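Calloway Kitchen Library: where we are, February 2021

Hi all, and thank you again for the second installment! You asked for something short on how the sorting is going, so I'll skip the grant language and just tell you.

The Garville donations are all in. That's 582 pieces of kitchenware, a lot of it wrapped in newspaper (I now know far too much about used tractors in Nesimton). As of this morning 298 are cleaned, checked for chips and entered on the lending list. I'd hoped to be further along, but the glass goes slowly and I'd sooner be slow than sweep it up.

The best thing we've done is the sorting table. We covered it in brown kraft paper and marked it off in a grid with blue painter's tape, so things get a spot while they wait for a tag. The lines are a bit wavy and there are gaps in them, but it works so much better than the old heap by the sink! 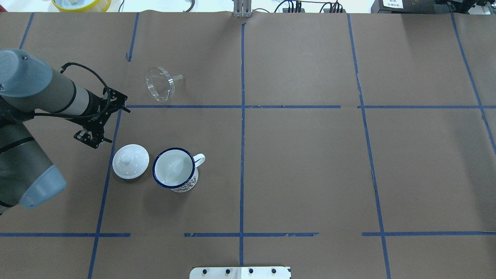

Lids are still my big headache. They came in separate boxes from whatever they belong to, and I have 20 that don't fit anything so far. I'd like to keep them until July, when the Cekell boxes arrive, and then let go of any that are still single.

On money: we've spent $1,654, mostly on shelving and lidded bins, with a little for paper and tape. The label printer hasn't been bought yet. Handwritten tags are holding up fine, so could I put that line toward padded dividers for the glass? Let me know before I order.

Next up is the rest of the enamel, then the baking pans.

Comments (3)

Dividers are fine by me, go ahead and order.

Do you still want canning funnels? I have a couple in the garage.

Yes please to the funnels! Any size. Drop them off at the side door.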